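Esholm lab stops pen-sorting arm after grip fault

August 24, 2024

A small robot arm that puts pens into a desk holder was taken out of service at the Esholm test lab this week, after it closed its gripper with much more force than the program asked for. No person was hurt.

The arm was built by Cirka, a firm that makes light machines for offices and schools. The lab had planned 500 runs of the same task, in which the arm picks up one pen from the counter and places it in a mesh cup. The fault came at run 158. The gripper should have opened above the cup, but it stayed shut and pressed harder until a pen casing cracked.
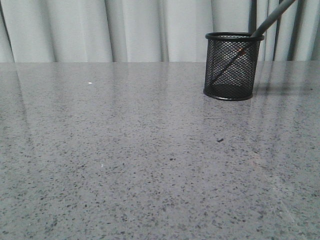

Was the emergency stop working when the fault happened?

The stop button worked, and technician Mamta Nishad pressed it. What failed was the automatic force limit, which should have cut the power to the gripper before any person needed to act.

Zlatko Omerović, who leads the tests, said that the first sign of trouble was a message in the log that the team had read as a simple delay. "We saw it several times in the morning and we continued," he said. "Now I think we should have stopped at the first one."

The team suspects the force sensor in the left finger. Its cable passes through a narrow joint at the wrist, and when Ms. Nishad opened the cover she found the insulation worn. A bad signal from this cable could make the controller believe that the gripper was holding nothing. 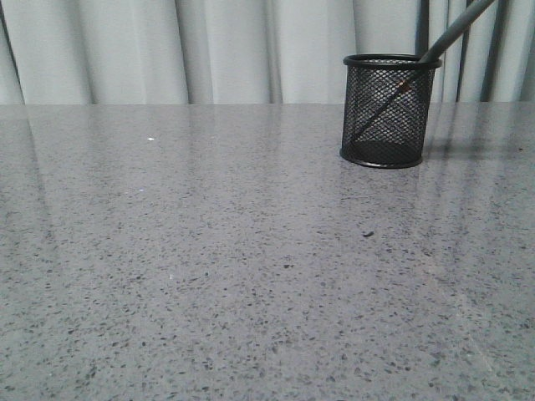

Cirka has asked for the wrist joint to be sent to its workshop in Strickland. Leobardo Aguirre, a service engineer at the company, said that the same cable is used in over 40 other arms, and that their owners have been told to check it before the next use. He advised them to keep hands at least 30 centimeters from the gripper until the check is finished.

The remaining runs will wait for the new part. Mr. Omerović expects to start them again in December, with a second force limit added in the software.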